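## 5. Setting up a touring musical in Kudberg

Kudberg is the cue and running-order program supplied with the Trerkalari stage desk. Before you start, have the prompt script and the venue's seating plan at hand.

1. Open **Show > New** and enter the title as it appears on the license.
2. Choose the number of acts. The default is 2. Add the overture and entr'acte as separate items, or the act timers will include them.
3. Import the song list. Each number gets its own block, and reprises are linked to the first version.

 **Note:** The show file holds up to 2000 cues, counting follow-ons.

4. Assign each cast member to a track. Understudies go on the same track with the box **Cover** checked. 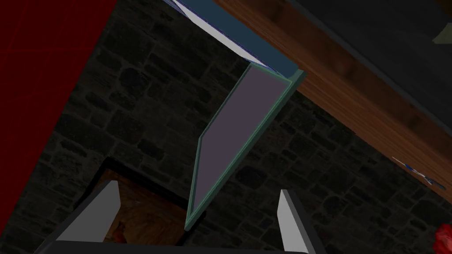
5. Select the venue profile. The Lorente and Witau houses are built in – all others must be entered by hand.
6. Set the standby warning. We suggest 5 seconds for lighting and sound, and longer for fly cues.

 **Caution:** Do not change the venue profile while a cue is running. The desk drops the active cue and returns to the top of the block.

### Cue-to-cue rehearsal

Switch to **Rehearsal** mode. The desk will skip dialogue and stop at each standby. Press **Hold** to keep the current state while the company resets, then **Back** to repeat the cue. Changes made in this mode are stored in a draft, and you need to choose **Merge** before the first preview. If the desk shows message 2491, two cues share the same number. Renumber the later one and merge again.

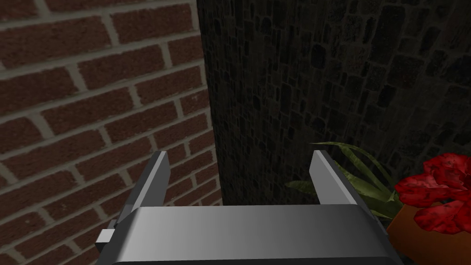 The stage team at Witau reports that merging at the end of each act is easier than merging the whole show, and that they print the cue sheet before every merge in case a follow-on has moved.

To print, go to **Show > Cue sheet** and select the act.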